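Notes from the Clostton Layout Room

First of all, thank you to everyone who wrote in after the last newsletter about the ballast problem. I read every message, some of them twice, and I promise the glue recipe will get a proper write-up once I've tried it with the finer stone.

Now to the real news, the grain branch. Those of you who have been with us for a while will remember that the Bevine end of the layout was always a bit of an afterthought -- one siding, a loading dock made from coffee stirrers, and a depot that started life as a kit for something else altogether. Babar Jatoi took the whole corner on back in April, and it is now a working branch with its own elevator, a runaround track and room for 18 covered hoppers if you don't mind fouling the road crossing for a minute or two. (I don't mind. The little pickup truck waiting there has been very patient.)

The grade coming up from Lisitis gave us the most trouble. On paper a pair of our four-axle switchers should walk up it with a full cut of cars, and on paper they did! On the actual track they slipped badly on the curve just past the river bridge, and we spent two long evenings cleaning rail and adding weight before Babar laid a straightedge across the joint and found a hump you could barely see. He shimmed it with a bit of card and the train went up as if it had never heard of a hill. We now run 4 engines on the longest trains anyway, mostly for the sound of them.

Babar has painted three of the switchers in the old Baloch Northern scheme, the maroon with the cream stripe, and weathered them with chalks and a very thin gray wash. I especially like the soot around the stacks and the faded roof on number 700, which looks like it has spent many summers parked in the sun behind the elevator. The decals were printed at home, and he went through several sheets before he was happy with the lettering.

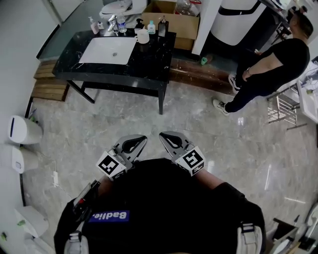
Photo: Babar Jatoi

Next on the list is scenery. There are nearly 2,000 trees to plant between the bridge and the elevator, most of them still upside down in foam blocks, and I would love company for it. Bring tweezers if you have a pair you like, and old clothes, as the green paint does travel.

We will also be trying a new car-card system on the branch, with one card for each hopper and a small box at every town. If you have used something like it at home and have opinions about the boxes, do send them along before I start cutting wood.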